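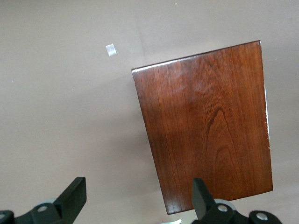
Keltovgate Home Workshop Forum > Finishing and Repair > Old varnished board, strip it or only clean it?

tonantzin_e
Hello to all. I have a piece of dark reddish-brown wood, flat and rectangular, which I want to use as a small shelf in my hallway. It came with a box of parts from an old cabinet that my aunt gave away in September. The finish is glossy. I like the grain very much, there is a pointed arch pattern on one side of the face and straight lines on the rest.

My problems are these. Near the upper middle the gloss looks a little cloudy to me, but it can also be only the light from the window. Along the top rim there are small light flecks, I think the finish is worn there. And on the right side there is a narrow strip that is white or very pale, with small notches in it. Must I remove all the varnish, or is it possible to repair only these places? I have never stripped wood before, so please use simple words.
Tonantzin

gwion_b
Strip it. Partial repair on an old gloss finish always shows. Gel stripper, plastic scraper, then sand with the grain. 120 and after that 180. Two thin coats of new varnish and you are done by Friday.

Ntombi C
Please do not strip it yet! Gwion, she did not even wash it. Half of the cloudy finishes I have seen were old polish with kitchen grease on top. Tonantzin, take a soft cloth, warm water and a few drops of dish soap. Wring the cloth well. Wipe with the grain, dry immediately with a second cloth, and then look at it again by a different window. If the cloud moves when you move your head, it is reflection and you can forget it.

gwion_b
Washing will not put finish back on a bare edge.

Ntombi C
No, but I was writing about the cloud. The edge is another question.

PenryT
The pale strip interests me more than the cloud. Is it possible this is veneer? A pattern like these arches you can have in solid wood and also in veneer, so it proves nothing. Look at the end of the board with a magnifying glass. If the arch lines continue over the edge and down into the end, it is solid. If you see a thin dark layer and then something paler under it, it is veneer, and then I would keep 120 paper very far from it. I sanded through the veneer on a Skendale side table once and there is no way back from this. I painted it green in the end.

gwion_b
OK, fair. I assumed solid. If it is veneer, then no sanding with 120. I still say stripper is fine on veneer if you work quickly.

Nest Griffiths
I must disagree with that also, a little. Some old glue does not like wet stripper, and the veneer can lift at the edges. With the notches she already has there, the risk is bigger.
For the worn flecks on the rim I use a touch-up marker, the Alldale ones are good but the color named "mahogany" is too red for most old furniture. Buy one shade darker and one shade lighter, and try both at the back first. Put a little, wipe, wait, put a little more. The notches you can fill with a hard wax stick. After that, paste wax over everything.

tonantzin_e
Thank you for so many answers! I washed it this morning as Ntombi explained. The cloth became quite yellow. At the other window I do not see the cloud anymore, so I suppose it was mostly light, together with some dirt.

The end I could not judge well. There is old paint or glue on it and my magnifying glass is weak. There are also fine vertical lines at the left side which I believed were scratches, but some of them can be the grain. How do I know the difference?

PenryT
Pull your fingernail slowly across them. A scratch you can usually feel. Grain under a thick varnish you mostly do not feel.
About the end, scrape a very small place clean with a blade, somewhere that will be against the wall.

Nest Griffiths
For a shelf, think also about which side will be to the front. If you turn the pale edge to the wall, you have nothing to repair except the flecks.

gwion_b
That is the lazy solution and I have to admit I would do the same.

Ntombi C
And leave the wax to harden for 3 days before you put anything on it. I put a plant pot on mine the same evening and the ring is still there.

tonantzin_e
I will turn the pale edge to the wall. The two markers I ordered today, one darker and one lighter. Does somebody know if Kerekes brackets are okay for a shelf which will carry only keys and letters, or is it too much bracket?

PenryT
Too much bracket, but they look nice. Use the small size.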